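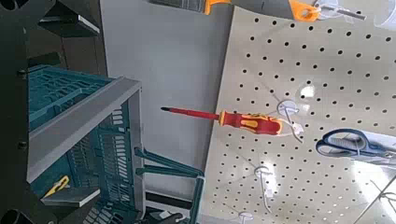

Patricio Manzano wrote that a tool you can't see is a tool you end up buying twice, and that he owned 4 tape measures before he finally hung a board in his garage on Robles Lane. His note came in the same evening I was trying to decide whether the pegboard corner deserved a page of its own, and it settled the question for me.

So, welcome to the pegboard page! If you have been following along with the workroom at Nedlow, you'll remember that everything used to live in one deep drawer (plus a coffee can, plus the windowsill, plus my coat pockets), and that finding a screwdriver meant taking out most of what was on top of it. We started moving things onto the wall in June, a few at a time, usually after supper, and I have enjoyed it far more than a grown person ought to.

The board is cream with round black holes, and I fussed over that color for longer than I'd like to admit. Against it the red and yellow screwdriver shows up from the doorway, and so do the scissors with the blue handles, which everybody in this house borrows and which now at least have a place to come home to.

I left a white hook empty under the screwdriver. My first try at a layout, back when the board was still leaning in the hall, filled every bit of space, and the first new thing we brought home had nowhere to go. These days I like a little room to spare, and I move hooks whenever the mood takes me.

The tools with orange on them went up high. I'm fond of orange on a tool, mostly for the way it stands out in a pile of leaves or on a messy bench, and I'd happily have more of it.

A few of you asked about the hooks. Mine are a mix of white ones and clear plastic ones, picked up over 7 visits to the hardware counter at Butau, and I never did keep the packets. If you have a favorite kind, please write and tell me, and do say how it holds up with the heavier things. The drawer gets its own page next month, once I've finished sorting the screws.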